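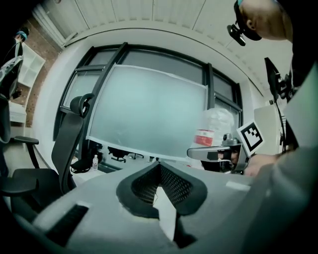 Handheld gripper pair: left marker cube drifts when both jaws hold one object

Tags: Grippers, Shared Workshops, Pose Tracking, Calibration

Last updated in March

Todor Stojanović

We are building a pair of handheld grippers in a shared workshop. Gray plastic bodies, V-shaped jaws, a cube with square markers on each unit. The poses go into a logger I named Zorko, and are later replayed on an arm. The head camera sees both cubes.

Each gripper tracks fine alone. The trouble starts when both clamp the same object. The test piece is a black padded cushion-like object with a white strap across it, held low over the floor with one gripper at each side. 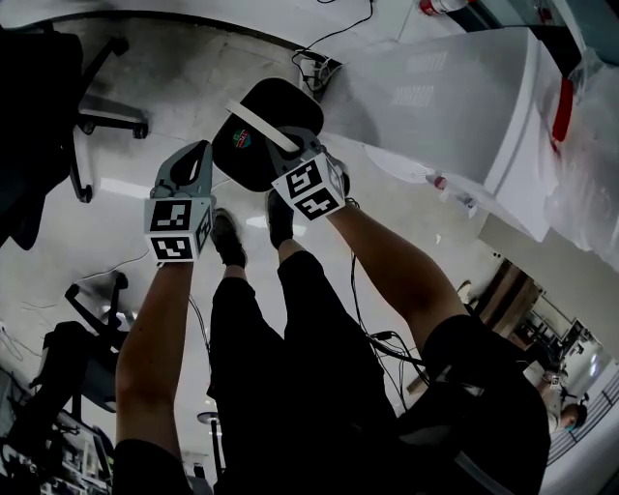
With the cushion held still, the computed distance between the jaws wanders by 4 mm. Over a run of 1000 samples, 51 had the left cube flipped to a wrong orientation. The right cube had none. Swapping the cubes between grippers moved the flips to the right, so I suspect the cube and would like to know what to check before I print another. The floor is pale tile and picks up reflections from the ceiling lights.

flestar_bench

You answered half of it with the swap. Flips that follow the cube mean bad geometry or bad print. Check these:

1. Measure the printed squares with calipers, all faces. Printers scale to fit the page unless told otherwise.
2. Check that each face is flat. Paper glued at the corners will bow.
3. Check the cube's face layout file against the real cube. One face rotated a quarter turn gives exactly this: fine from one side, wrong as soon as a second face comes into view.
4. Leave a white border around every marker. Trimming to the black edge hurts detection.

Number 3 is my bet. Solve each face separately, log which face ID was used for each sample, and see if the 51 share one.

The 4 mm is a separate matter. The pads compress and your hands move. Clamp both grippers to a bench with a rigid bar between the jaws and measure again before blaming the tracking.
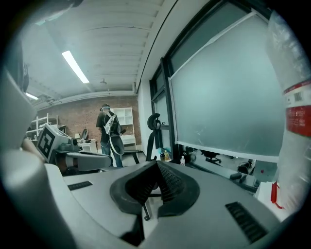
Lighting and exposure

Tsao

Agree with the above on the layout file. I would also lock the exposure. Long tube lights on a white ceiling plus a big frosted window will push auto exposure around every time you tilt your head. Fix the shutter at 1/300 and raise the gain until the black squares are solid. Matte paper for the markers, no tape over the top.

Keep the cables tied back along the forearm too. A loop across one face for a few samples is enough to drop it.

Fleltero

had same problem, reprinted the cube bigger and it went away. never found out why

We use cookies to keep you signed in and to count page visits. Manage your choices in Settings.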